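Can you fold? Help wanted at Skudura

Hello! I run Skudura, a small clothes swap and mending room, and I'm looking for a couple of people to help me with the folding on Tuesdays. We had a huge clear-out in August and 438 pieces came in, which was lovely, but my shelves have been a mess ever since and I'm fed up with digging through them for one pair of trousers.

You'd be sorting by colour, checking for missing buttons, folding everything into squarish stacks and putting the mending to one side. No experience needed, I'll show you how I like it done (I'm a bit fussy about sleeves, sorry!).

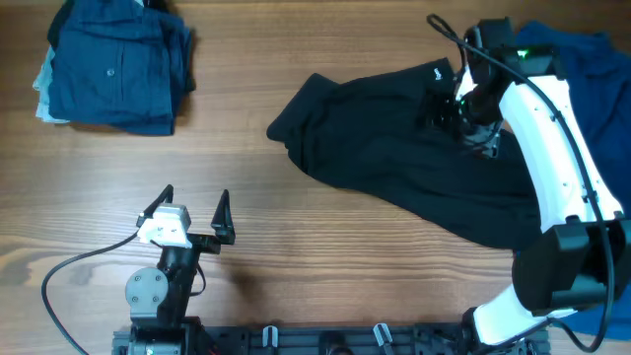 Folded blues in the corner, a black one still to do.

Shifts are three hours, in the afternoon, and there's tea and usually cake. It's paid by the hour, plus you get 20 swap points a month to spend on whatever you fancy from the rails.

If you'd like to have a go, drop me a line by 29 October 2019 with a few words about yourself and which Tuesdays you can manage. Or just pop in and ask for the folding job!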